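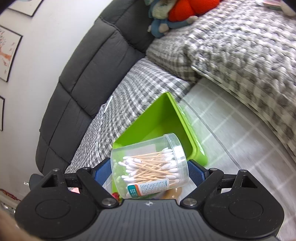
Item 3: cotton swabs in clear cylindrical container, with lime-green bin.

Akville House – Supplies and Rooms Meeting
Minutes, Tuesday, 2:00 p.m., Buenaventura Room

Present: Awuor Koech (chair), Oanh Hà (minutes), floor leads for East and West.
Apologies: laundry lead.

1. Minutes of the previous meeting
Accepted with one correction. Under linen, "single sheets" should read "fitted sheets."

2. Matters arising
The Hostance shelving order was delivered short two brackets. Hostance has been notified in writing. The West closet stays on the old shelving until the brackets are fitted. The door label for the East closet has been replaced.

3. Small toiletries in bedrooms
3.1 The chair reported on the sorting of bedside items in the guest rooms. Items are laid out on the bed, grouped by type, and returned to a bin or to the closet. The method is to continue.
3.2 Cotton swabs. The clear container was preferred to the cardboard boxes now used in East. The contents can be checked without opening it, and it stands upright in a drawer. West asked whether swabs with plastic sticks would still be bought. Agreed that remaining stock will be used up and not reordered.
3.3 Labels. The product label stays on the container. Room numbers go on a separate sticker on the opposite side. Writing on the lid was tried in West and rubbed off.
3.4 Refilling. Containers are not to be topped up from a part-used one. A part-used container stays with the room until the guest leaves and is then discarded.
3.5 Bins. Lime green was confirmed as the color for bedroom toiletries. Cleaning products are not to be placed in green bins at any time. East has been using one for sponges – this is to stop.
3.6 Loose small items found during sorting go in a separate envelope marked with the room number and are handed to the front office the same day.

4. Stock and ordering
The closet count stands at 58 containers of swabs across both floors. No order is needed before December. Famis has offered a mixed carton of swabs and cotton pads. The chair noted that pads are used much more slowly and that a mixed carton would leave a surplus. Offer declined; Famis to be asked for a price on swabs alone.

5. Closet layout
Toiletries to move to the second shelf, at the front. Bed linen remains below. The top shelf is reserved for spare bins, stacked empty. West requested a step stool; the chair will check whether the one in the laundry room can be released.

6. Actions
Oanh Hà – request swab price from Famis.
Oanh Hà – follow up on brackets with Hostance.
Awuor Koech – step stool, laundry room.
East floor lead – remove sponges from green bin, replace cardboard boxes as they run out.
West floor lead – room number stickers, 5 sheets.

7. Any other business
The lamp in the West closet flickers. Reported to maintenance, no date given.

Meeting closed at 2:50 p.m. Next meeting in the same room.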